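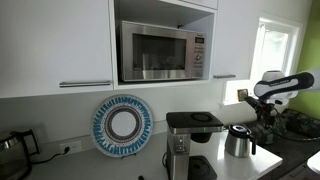 The kitchen arm at its corner post, with the coffee maker and the steel carafe.

Looking after the arm: notes from the kitchen

Readers of the October issue will remember that the kitchen arm at Hanard had developed what Efa Gethin called "opinions." It would come in over the counter, pause above the carafe handle, think about it, and close its fingers on a spot a little to the left of the handle, where there was only air. It did this with great confidence. Then it would lift the air, carry the air to the coffee maker and set the air down under the basket.

The log put the blame on calibration, as the log always does. Lâm Trình recalibrated it twice before lunch and got the same result both times, to the millimeter, which at least told us the arm was consistent. Sebastião Fontes then did what he does with his own car and wiggled things until one of them moved more than it should. It was the left finger. The two small screws holding it to its carrier had backed out far enough to let the tip swing, and every time the gripper closed, the finger leaned over and took the grasp with it.

The repair took 8 minutes. Finding the right hex key took the rest of the morning. (It was in the drawer marked Teaspoons. The teaspoons are still missing.)

Since we had the gripper off anyway, we went through the whole thing, and the following is now the routine for anyone on the kitchen rota.

Before the first run, press the stop button and make sure the arm stops. Release it, then send the arm to its home pose and watch it go all the way there. If it hesitates at the elbow, write that down, even if it gets there in the end. With the power off, take each finger between thumb and forefinger and try to rock it. Any play at all means the screws come out, get a drop of the Plosico threadlocker and go back in. One drop. Dennis Garside used rather more than that in the spring and we had to buy a new finger.

Follow the cable from the wrist back toward the base and look for shiny spots where it has been rubbing. It needs enough slack for the arm to reach the far side of the coffee maker, and not so much that it can hook a carafe lid on the way home. We set it by running the longest reach at slow speed, with one person watching the cable and another on the stop button. The person on the button does not also hold a sandwich.

Wipe the finger pads with a barely damp cloth. Coffee dries into a kind of varnish, and a varnished pad lets go of a carafe handle about as gracefully as you'd expect. Nothing with solvent in it, please, and nothing from under the sink.

Check the positions last. The coffee maker and the carafe each have a home on the counter, and the arm believes in those homes more firmly than we do. If you made yourself a cup and put things back "more or less," run the teach routine again before you let it loose. Hayley Bainbridge has written this up in a single page, and it's taped inside a cupboard door.

After the repair we ran the carafe pickup 100 times with cold water. It missed once, on the 40th try, when the lid hadn't been pushed down properly. Lâm wants that counted as a human error. Sebastião wants it counted as a miss. The spreadsheet now has a column for each of them.

The cycle counter stood at 3,237 when we closed up the gripper, so please write the reading next to your initials when you do the checks. The spare fingers from Sowerby are in the gray bin by the door. The bearing kit is still on order from Carkamar, who tell us it has shipped, as they did last month.

If you find the teaspoons, Efa would like them back.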